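Dondora Gutter and Roofline Cleaners
Minutes of the summer catch-up meeting, Monday, August 31, 2020

Before I start, I typed these up from my own scribbles, so if I've put words in your mouth please tell me before the next meeting and I'll put it right. I also had to chair for the first half while our usual chair was stuck behind a tractor, so the notes for that bit are thinner than I'd like.

Present and apologies

Sixteen of us signed the sheet. Apologies came from both of the lads doing the school job on the hill, who were hoping to get the last of the downpipes cleared before the children went back.

We kept the windows open the whole evening and it was chilly by the end, so bring a jumper next time!

Minutes of the July meeting

Agreed, with one correction. I wrote that moss scraped off a roof could go down the gutter and be flushed through with the hose. What was said in July was that it must NOT go down the gutter, and quite a few of you spotted that (thank you for all the messages). Put a stopper in the outlet, scoop the moss out by hand and bag it. If it gets down into the underground drain it's somebody's whole afternoon gone.

Vacuum or ladder

This was the main business and it took most of the evening. We'd put it off in July, and the question was whether we should be telling customers that a gutter vac from the ground does as good a job as somebody going up with a trowel and a bucket.

I'll own up that I came in on the side of the ladder. I've been doing this long enough that I like to get my hand in the gutter and feel what's going on — a sagging bracket, a joint that's lost its rubber, a nail working out of the fascia. You don't get that from a pole. But I've also got knees that don't care for ladders any more, so I was ready to be talked round, and I partly was.

The case for the vac was put very well. You're on the ground, you don't have to move the customer's pots and bins to find somewhere to foot a ladder, and you can get over a conservatory without a lot of messing about with boards. With a camera on the pole you can show people before and after on the little screen, which they love. Against that, wet clay and turf just sit there laughing at you. Anybody who has tried to suck out a gutter with grass growing in it knows the sound of a blocked elbow and the walk back to the van for the rods.

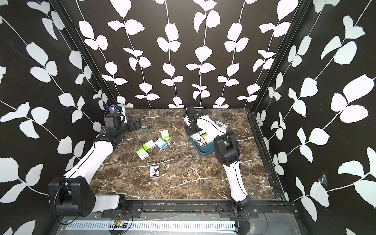
A voice near the door said the trouble was poles being sold as an answer to everything, and that a vac was fine on dry leaves up to two storeys but past that the suction dropped off and you were only tickling it. The same voice went on that last autumn a whole back gutter had been done by pole, the pictures looked lovely, and the customer rang a few days later with water running down the kitchen wall from a split union that no pole was ever going to find.

There was a lot of nodding at that, and some grumbling from the vac owners, and then a fair point came back that plenty of people on ladders miss split unions as well.

We settled on some wording in the end. When one of us quotes for a vac job, we tell the customer plainly that it is a clean and a look with the camera, and that leaks and loose brackets are a separate visit. When we quote for a ladder job, we say that small things like clips will be dealt with while we're up there. I'm to write this out neatly and send it round so that we're all saying the same thing. Nobody has to use it word for word.

Price of a basic clean

We then got on to money, as we always do. The difference between the cheapest and dearest of us for an ordinary semi is bigger than I'd realised and I did feel my ears go a bit red at one point. I'm not going to put people's prices in the minutes. We aren't going to fix a price between us either, and it was said quite firmly that we shouldn't even be heading that way. What we can do is all be clear about what's in the quote, so that people can compare like with like: front and back or front only, downpipes or no downpipes, waste taken away or left in the green bin.

Waste, by the way, is costing more. The yard we use has put the charge up to £16 a load for mixed roof and gutter muck. If you can keep the clean moss separate there are allotment holders who'll have it off you for nothing and be pleased to see you.

Flikel leaf guards

Several of us have been asked about these over the summer. They're the black mesh strips that clip in under the first row of tiles. Opinions were mixed. They do keep the big leaves out, I've got them on my own garage and they've been grand. Under pines they're hopeless, as the needles go straight through and knit together underneath, and then you've got to take the whole lot off to clean. One of us has had to do exactly that on a bungalow with a long run at the back and said never again without charging for it.

The feeling was that we shouldn't push them or run them down. Ask what trees are nearby, go and look at what's actually in the gutter, and say what you think.

Water and the 600 litre tank

The shared tank trailer is back from having its axle looked at. It holds 600 litres, and I've been asked to remind everyone that this is a great deal of weight to be towing downhill on a wet lane when it's full. Please fill it at the job if the customer's happy, and please please drain it before it comes home. It came back to me in July with enough green water in the bottom to keep ducks.

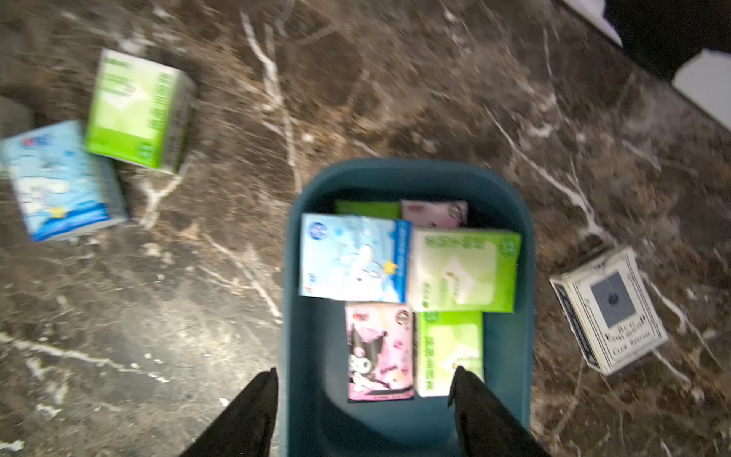 The tow hitch also needs a dab of grease every time it goes out, and the tin lives in the locker on the trailer with a rag. If you finish the tin, say so. The booking sheet for the trailer is still the paper one on the hook until we've sorted out the next item.

Ditix bookings

We've been trying Ditix on our phones for booking the trailer and the long ladders. I find it fiddly — my thumbs are too big for the calendar — but the younger end of the group get on with it very well and they did a good job of showing me how to cancel something without cancelling everything. The sticking point is that it sends a reminder at seven in the morning when half of us are already up a wall. Apparently this can be changed in the settings. We'll carry on with both the app and the paper sheet until the next meeting, then pick one.

Insurance

The Vidmar renewal forms have gone out. Please read the part on working height before signing. It asks for the highest you'll go, not the highest you usually go, so if you do the odd chapel or barn it needs to be on there. I got mine wrong the first year and it was a long phone call to put right.

Any other business

A customer on the green wrote in to say thank you for the clearing of her gutters after the August storm, and for putting the bird's nest (an old one, I should say) somewhere safe for her grandson to look at. She enclosed biscuits. They didn't make it to the end of the meeting.

Somebody has left a pair of orange gauntlets in my van. They're size large and they smell. I'd be glad to be rid of them.

Ladder stand-offs: we still have a spare set on loan from the group and I don't know who has them. Have a look in your sheds.

Next meeting

Same place, same time, and I'll send the date round once I've checked when the room is free. The vac owners have offered to bring a machine along and show the rest of us how to clear a blocked elbow without swearing.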